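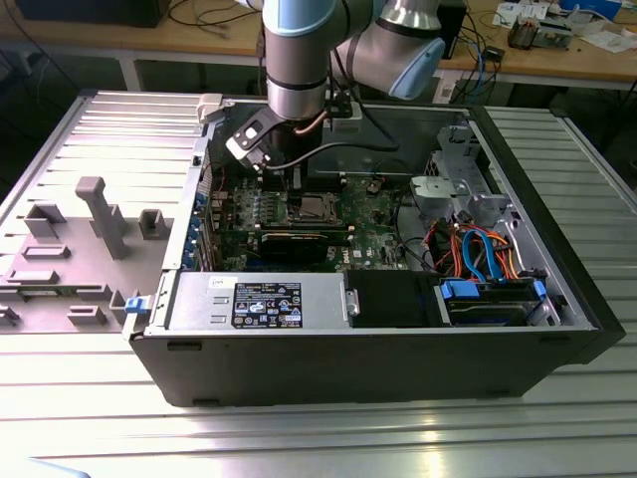

The robot arm above an open desktop computer at the Dravcombe test station.

Two grippers compared on old desktop computers

2024-12-13

The Ploklow project has finished its first comparison of grippers for taking apart used desktop computers. The tests were done in November at the Dravcombe workshop, and the results were presented to the project partners this week. The gripper with narrow fingers did better inside the computer case, while the wider one was more reliable with heavy parts.

Both grippers were supplied by the company Pietrzak, and both were mounted on the same robot arm. The computers were placed lying on the side, with the side panel already taken off by a person. The robot then had to reach down into the case and take hold of one part at a time. The tests covered memory modules, expansion cards, cable connectors and hard drives.

In total the team made 424 attempts on 18 computers, and each gripper had the same number. An attempt was counted as a success when the part came free without damage and was held firmly for the whole way to the tray. If the part was not in the tray after 30 seconds, the attempt was stopped and counted as a failure.

"On the data sheets the two grippers look almost the same," says Khurram Bangash, who is leading the tests. "The stroke is similar and the force is similar. But inside a computer case you have very little free space, and then the width of the finger becomes the most important number."

The largest difference was seen with the memory modules. The slots are close together, and the wide fingers often touched the module next to the one that should be removed. The narrow fingers could go in between, if the position from the camera was correct. With hard drives the result was the opposite. The narrow fingers held the drive on a small area, and it could turn a little when the arm began to move. Three of the drives fell back into the case for this reason.

Cables were difficult for both. A data cable or a power cable does not lie in the same place in any two computers, and it can hang over exactly the part which the robot wants to reach. The team first planned to have all the cables removed by hand before each test, but decided in the second week to leave them in. According to Bangash this made the results worse and more useful, as the recycling companies in the project do not want to pay for a person who only removes cables.

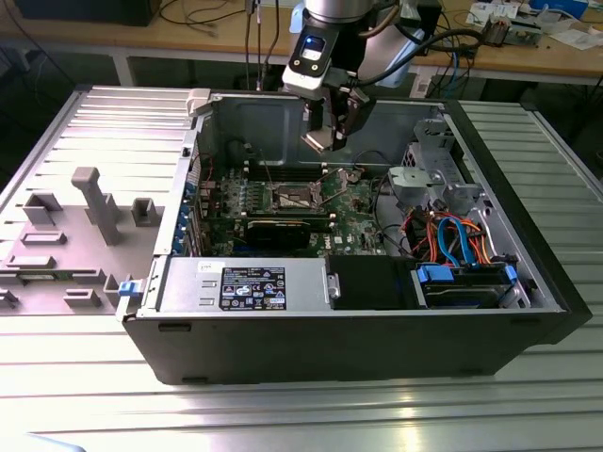 Guvholm Technical College | Department of Production and Automation

The department is responsible for the test station and for the control software. It has worked with the robot arm since last year, mainly for course work in assembly. For the Ploklow project the work platform was changed to one with grooves, so that a case can be clamped at any point. The clamps were moved between computers, and the time for this is not included in the results.

The way of controlling the arm was also a question in the tests. In the first part, the operator guided the arm by hand to a position above the part, and the program did only the last movement. In the second part, the position was taken from the camera pictures. The camera method was faster with expansion cards, which are large and easy to find. With small connectors it was slower, and the operator often had to correct the position before the fingers could close.

One practical problem took more time than expected. The cables which run along the arm to the gripper were too long at first, and they touched the edge of the case when the wrist turned. They were fastened again higher up after the first days. The attempts made before this change were repeated, and only the repeated ones are part of the 424.

The graphics cards also caused some discussion. On many boards there is a small lock at the end of the slot, and it must be pressed before the card can be lifted. Neither gripper can press the lock and hold the card at the same time. The team solved this by pressing the lock in a separate movement, but on older boards the lock sometimes closed again. A simple tool for keeping it open has been drawn and will be printed in the college workshop.

Pietrzak has received the complete results and has offered to make a set of fingers with a narrow tip and a broader surface further back. The idea is that the tip goes between the memory modules, and the broader part holds the drives. The company has not given a delivery date. Until the new fingers arrive, the team will continue with the narrow gripper and reduce the speed of the arm when it carries a hard drive.

Removing the processor is not part of the project at this stage. The lever on the socket can be opened with the narrow fingers, and this was tried on a few boards outside of the counted attempts, but the pins are easily bent and the partners have asked that the work on memory and drives should come first.

The measurements and the program for the arm are available to the project partners on request. Students at Guvholm who want to write their thesis about the next test series can contact Khurram Bangash at the department. The applicant should have passed the basic course in robot programming. Experience with computer hardware is useful but not required.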